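3.2 Work surface

We love a plain table, and this study got one. A dark gray mat is taped at its corners to the wood, and the green lid goes down flat on it (Figure 2).
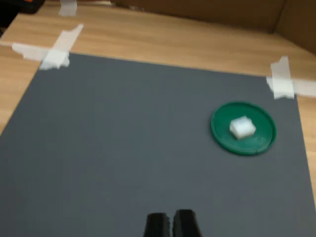

3.3 Lids and small items

The Fiore set holds 12 lids. Round ones with a raised rim were our favorites - such a simple shape, and so much to learn from where it rests!
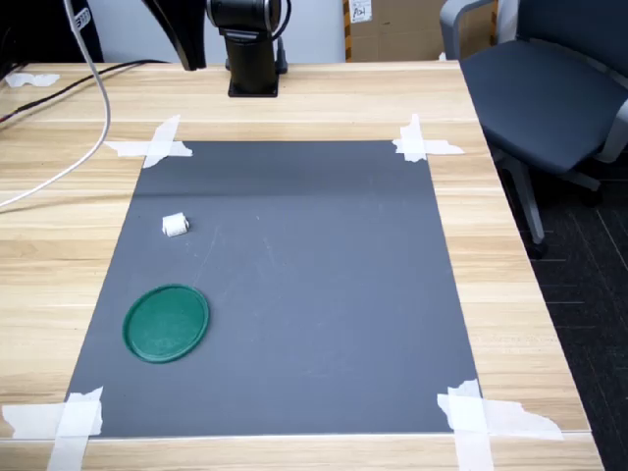 Each layout was used once, for 339 layouts in all. The rim matters most when a lid lies flat. 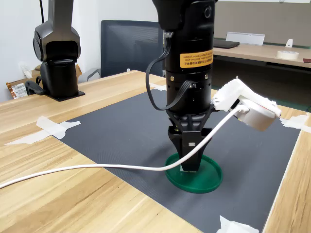 Troels Brøndum remarked that a softer mat would change how easily a rim can be reached, and we hope to try one in July.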